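How I fold a pile of cleaning cloths (and keep them folded)

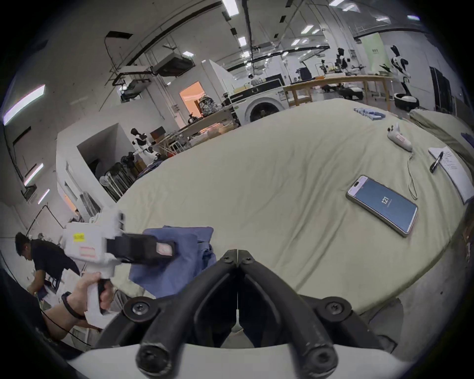

Do you have to iron cloths before you fold them?
You can skip it. Give each one a good shake, smooth it with your palm and fold it straight away, and most of the creases sort themselves out under the weight of the pile.

I've been folding blue cloths in bulk since March, when my friend Deepak Bhatia talked me into taking on the linen for our hall in Fullham (I said yes before asking how many there were – 231, if you please!). My first stacks were awful, all leaning and bulging, so I've picked up a few habits.

Start with the table. I put a big plain cloth over mine, something pale, so a blue one shows up nicely and doesn't slide about while you're smoothing it. The cover can be wrinkly, it doesn't matter a bit. Push your phone and any paperwork over to one side so you've got a decent space in the middle.

Now take a crumpled cloth and lift it right up off the table. Don't try to untangle it lying down, you'll only make it worse. Let it hang, find a corner, then run your fingers along the edge until you reach the next one. Give it a shake and lay it flat.

Fold it in half, smooth from the fold outwards, then in half again the other way. If yours are long and thin like the ones I bought from Nedadis, do thirds instead. I turn every folded edge to face me – it makes them so much easier to grab later on!

Put the finished ones at the far end of the table, well away from your elbows. I stack mine in piles of 6 and swap the direction of every other pile when they go in the cupboard, otherwise the whole lot tips over when you open the door.

Any with holes go in the rag bag. I did keep 2 raggedy ones for the bike, though.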